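Jallico Hand Kit: Frequently Asked Questions

Lillbridge rents and sells the Jallico hand kit to schools, small laboratories and workshops. We collected here the questions which customers send us most often. If your question is missing, please write to us through the contact form and we will reply in English or German.

What is included in the kit?

The kit has 2 hands, one left and one right, with wrist adapters, the power supply, all cables and the control software. The robot arms are not included. You can use your own arms, or rent a pair from us together with the hands.

Which arms can I use?

The adapters fit the Ostermann light series without any change. For other arms we need a drawing of the flange before we can say yes or no. Please do not drill the adapter yourself, the warranty does not cover it.

How much can one hand hold?

The limit is 1310 grams for one hand, with the fingers closed around the object. With only the fingertips the limit is lower, and it depends much on the surface. A smooth and heavy object can turn in the fingers even when the weight is allowed.

Can the hands work with fruit and other soft things?

Yes, this is one of the most usual tasks. For apples, oranges and similar fruit we advise starting with force level 20 and going up slowly. Very ripe fruit, for example a soft peach, can get marks. Berries are too small for the present fingertips and we do not recommend them.

Do I need to be a programmer?

For the first exercises, no. You guide the hands by teleoperation and the software records the movement. To change the recorded movement or to connect your own camera, you should know some Python. The manual has one chapter for this and it was rewritten in January, so please download the new version if you have an old print.

What kind of table is best?

Any stable table with a matte top is good. Glass and shiny metal give reflections, and then the camera has difficulty to find the edges of the objects. We also suggest to fix your plate or tray with a small piece of putty when you train placing tasks.

Can both hands work at the same time?

Yes. Both hands are controlled from the same computer. In the settings you must enter the distance between the two arms, otherwise the collision check does not work correctly. Many customers forget this step after they move the table.

How long can I rent?

The shortest rental is 40 days. After this you can continue by the week, or buy the kit, and then a part of the rent is taken from the price. Transport from our store in Brurkomside is calculated separately.

What happens if a finger breaks?

Stop the program, switch off the power and write to us with the serial number. A single finger can be replaced by the customer with the tool in the box. Damage in the palm or the wrist must be repaired by us.

How do I clean the hands?

Use a cloth which is a little damp, with no alcohol. Fruit juice should be removed the same day, and the joints must be dry before you switch on the power again.
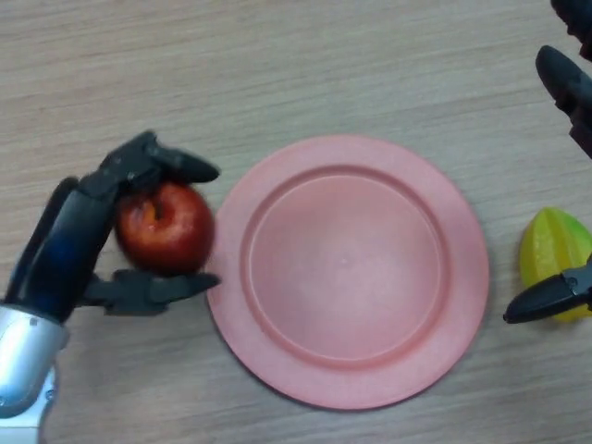
Placing task with both hands: apple in the left hand, next to the pink plate, and star fruit on the right side.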